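Monday, cord packing, bench 2
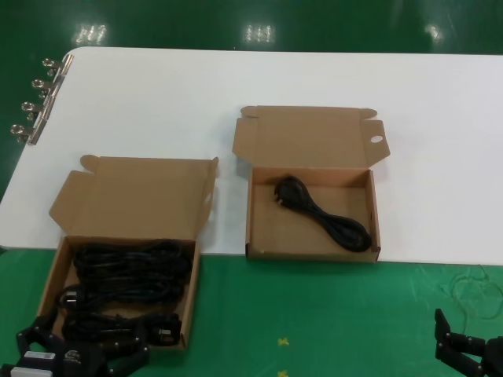 *Photo: Josefina Urrutia, Werthorpe workshop*

Spent most of the morning arguing (nicely!) with Tudor about what counts as a proper start position, so I'm writing it down before we both forget.

The Filteo sheet only says "boxes open, cords to hand". That's far too loose. I went back through July's runs and 21 of them had to be binned over set-up, nearly all down to the boxes. So, from now on:

- Both lids fully open before anyone enables the arms. Upright or flat is fine, half-shut isn't.
- Source box on the left, and you write down if it hangs over the table edge. Ours does in the photo – Tudor says leave it, I'd like a limit of 6 cm. Undecided.
- One cord per move. A tangled pile is allowed, it's what we'll get on site at Brarkcombe anyway, but no helping by hand once the run has begun.
- Clips on the table edge get checked before the first run and again after lunch.
- Grippers parked at the near side, clear of the cardboard, before anyone reaches in. Dorin, this means you as well.

Liviu wants a speed cap on the sheet too. He set 460 mm/s for the empty move and I've no quarrel with it, though I'd go slower with a plug dangling.

Still to sort: what we call a "finished" coil. Figure-eight or round, do we care? Silviu cares a lot. Ask him for the wording, then redo run 16 with the new sheet.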